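# Aprender robótica antes de tocar no robô

*Na Escola Técnica Brurivdale, um projeto de estudantes leva a manipulação a dois braços para a cozinha, em ambiente simulado*

A sala do clube de robótica da Escola Técnica Brurivdale fica no segundo piso do bloco de oficinas, entre o laboratório de metrologia e o depósito de materiais. É ali que a equipa do projeto Galtar prepara, desde o início do ano letivo, a sua participação na Taça Fuvar, competição interescolar dedicada à manipulação de objetos domésticos. A fase de dezembro disputa-se inteiramente em simulação; as equipas apuradas passam depois aos braços físicos.

O regulamento atribui a cada escola um robô virtual de 2 braços e uma cozinha cujos objetos mudam de posição a cada tentativa. Compete aos estudantes escrever o programa que decide qual dos braços atua, por onde se aproxima e com que abertura da pinça. A pontuação considera o resultado final, a duração da prova e os contactos indevidos com a bancada.

A opção pela simulação corresponde a uma orientação pedagógica da escola. Um erro de cálculo numa trajetória pode danificar um equipamento dispendioso e imobilizar uma turma durante semanas. No computador, a prova recomeça de imediato, e cada tentativa fica registada para análise. Até ao fecho desta edição, a equipa tinha arquivado 1307 ensaios, organizados por tarefa e por versão do programa. 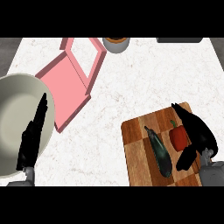 *Ambiente simulado do projeto Galtar: à direita, a pinça junto ao pimento vermelho; ao lado, a beringela sobre a tábua axadrezada.*

Os legumes figuram entre os objetos que mais trabalho têm dado à equipa. A forma alongada da beringela obriga o programa a calcular a orientação da pega, ao passo que o pimento, mais curto e irregular, oferece poucas superfícies paralelas onde os dedos possam fechar. Nas primeiras versões, a mesma rotina servia para ambos. Os registos revelaram falhas frequentes, e os estudantes optaram por separar os dois casos, com parâmetros próprios de aproximação e de força.

A coordenação entre os braços constitui a segunda frente de trabalho. Enquanto um deles executa uma pega, o outro deve manter-se fora da sua trajetória, sem se afastar tanto que atrase o movimento seguinte. A solução adotada divide a bancada em zonas e atribui prioridades de passagem, método já estudado na disciplina de automação industrial.

O projeto conta com uma bolsa de 4000 euros do programa Saarinen de apoio ao ensino técnico, aplicada sobretudo em postos de cálculo. Desse montante, 200 euros foram reservados para a impressão dos cartazes técnicos que cada equipa apresenta ao júri.

O trabalho integra a avaliação do curso. Cada estudante mantém um caderno de projeto, no qual regista as alterações efetuadas ao programa e a respetiva justificação, e os relatórios são discutidos em sessão aberta às restantes turmas. A próxima sessão será dedicada às pegas falhadas e terá lugar no auditório da escola, com entrada livre para encarregados de educação.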